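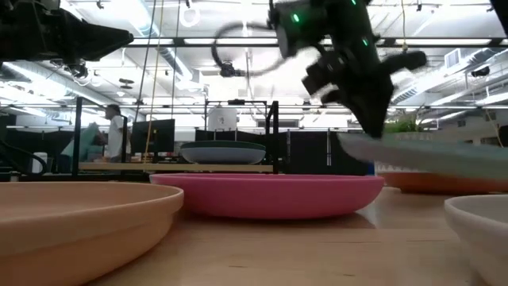 Home | Checklists | Training | Contact

28 September 2026, by Valentin Bodin

Skerside cell, checks before teaching by remote control

Cables: OK. The loop on the upper arm swings clear of the bowls, I tried it at full reach.

Stop button: OK, and Kazuhiro Takagi tested it as well (twice, he enjoys that!).

Speed limit: set to 30 per cent. Please leave it there while you're learning the plate move.

Fingers: a bit worn. I'd swap them after 700 runs and we're on nearly that.

Tabletop: wiped, bowls spaced out.

Walkway: fail, bag on floor. Moved it, rechecked, fine.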